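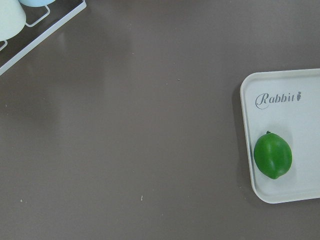
Soup week, part 2 (the beet one)

OK so I promised the beet soup recipe back in the last post and then vanished. Sorry! Work went mad, then my oven door came off its hinge, then it was suddenly August 2026 and far too hot for soup. Posting it anyway. You can eat it cold. I've been eating it cold all week, standing up mostly.

Quick background. There's a little place called Didenko down the hill from my old apartment, counter seats only, and they do a beet soup that's sweet and sour and has dill all over it. I must have eaten it every other lunch for an entire November. Then I moved across town and it's two buses now. So I've been trying to make it at home and getting it wrong. First batch tasted like dirt. Second one was pink vinegar. The third I liked but it was really just borscht, and theirs isn't quite borscht, it's thinner and there's something smoky going on at the back.

Smoked paprika? No. Tried it. Went a weird orange.

It's prunes. Smoked prunes! Found a bag at Dimo, the grocery with the green awning by the train station, on the shelf under the buckwheat. Put 2 in the pot and there it was. If you can't get them use a regular prune and the tiniest pinch of smoked salt, not the same but close enough for a weeknight.

What you need (feeds four, or me for two days)

Beets, 4 medium, the kind with the leaves still on if you can
1 onion
1 carrot, a fat one
2 smoked prunes
a big spoon of butter
a small potato, for body
chicken stock or veg stock, enough to cover plus a bit more
red wine vinegar
sugar
dill, a whole bunch, don't be shy
sour cream

Roast the beets first. Wrap in foil, hot oven, an hour or until a knife goes in without a fight. You can boil them but then you lose a lot of the sweetness into the water and I just don't think it's worth it. Let them cool, rub the skins off under the tap. Your hands will be pink. So will the sink, the faucet, and in my case the light switch.

Meanwhile onion and carrot in the butter, low, lid on, till soft and floppy. No browning. Potato in, diced small. Stock in. Prunes in whole. Simmer till the potato falls apart when you poke it.

Grate the beets on the big holes and add them right at the end, off the heat. This was my mistake in batch one, I boiled them again and all the color went brown and sad. Then vinegar, a spoon at a time, tasting. Then sugar, maybe a teaspoon. Then more vinegar. Go back and forth untill it makes you sit up a bit. Salt.

Fish out the prunes or don't. I chop them and put them back.

Chill it overnight if you're having it cold and taste again before you serve, cold soup always wants more salt than you think. Sour cream, dill, black pepper. A boiled egg if it's dinner.

The bread situation

You want dark bread. I bought the rye from Dalen, which has been my Saturday treat all summer, and it's 346 grams of extremely dense loaf for more money than I'd like to admit. Toasted it's perfect. Fresh it's a bit gummy in the middle, but maybe I got an early one. They also do a caraway roll which I ate in the car and have no notes on except more please.

I did try baking my own. Flat. We won't discuss it, there'll be a rye post when I've got a rye worth posting about.

Leftovers

The last cupful is great blended with yogurt as a sort of dip thing. Also stirred through cold potatoes with mustard and more dill, that was lunch yesterday. The beet leaves, if you kept them, just wilt in a pan with garlic and a squeeze of lemon. Eat them right away, they go slimy in the fridge. Does it freeze? The soup does, yes, but leave the sour cream out. I've had one tub in there for 18 days and it came out fine, a bit thinner, needed another splash of vinegar.

Couple of things from the comments before I run. Yes you can use the vacuum packed beets, get the plain ones, NOT the ones in vinegar. No I haven't tried golden beets, somebody please do and tell me. And whoever asked about the plum cake, its coming, I'm still fighting with the topping. It sinks. Every time. I think the plums are too wet, or I'm just overloading it which is very likely.

Next up is the cold cucumber one from Cinudar, if I can work out what the green oil is. Parsley? Lovage? I went back and had it again, strictly for research, and now I'm less sure than before.

Right, bus. More soon x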